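Sourdough starter smells like nail polish remover

Jovita Arriaga
My starter lives in the fridge and gets 30 grams of flour on Saturday. Lately it smells sharp. Do I throw it out?

Usa Chantharasri
Keep it. It's hungry. Leave it on the counter and feed it twice a day until the smell fades - equal weights of flour and water. Pink or orange streaks mean throw it out.

Brahim Zaki
Mine did that too. Rye helped.

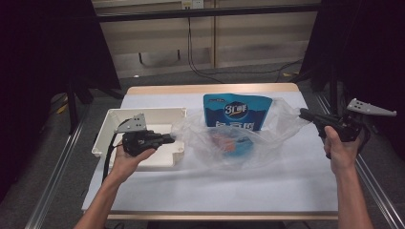 Jovita Arriaga
Can I bake with the part I pour off?

Usa Chantharasri
Use it in pancakes or crackers. 200 grams makes a decent batch.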